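Automation at our job, a thread. I work at Rikumari, on the drinks sorting project we do for Ernley. Many people ask me what changed for us since the arms came, so I try to answer in short pieces.

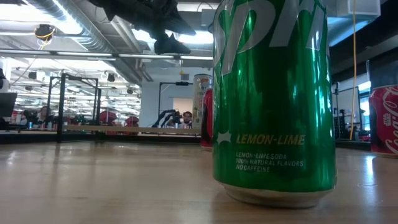

2/ The task sounds easy: pick one can, the green Sprite, with red cans standing close to it. For a person it takes one second. For the gripper it is a long day of small corrections.

3/ Before, we were 4 on the packing line and we lifted all day. Now 2 of us stay at the line and 2 sit with the arms. My back is better. My eyes are worse — too much screen.

4/ Last Friday I wrote 112 notes about grips. "Too high." "Too close to the neighbor can." I did not know that such notes can be a job.

5/ What I miss is the talking. On the line we talked all the time. Beside the arm you must watch, so you become quiet. We asked for one shared break at 3 and we got it.

6/ The pay is the same. The new title is longer. I asked for training on the Javico software and I start in November.

7/ People write to me that I am teaching the machine to take my place. Maybe. I think about it on the bus, and I do not have a good answer yet.

Comments

Same at our warehouse, but we did not get the shared break. How did you ask for it?

I was at MacBrayne when they did this. Get the training promise in writing!

Shiny cans are the worst, try with a full crate of them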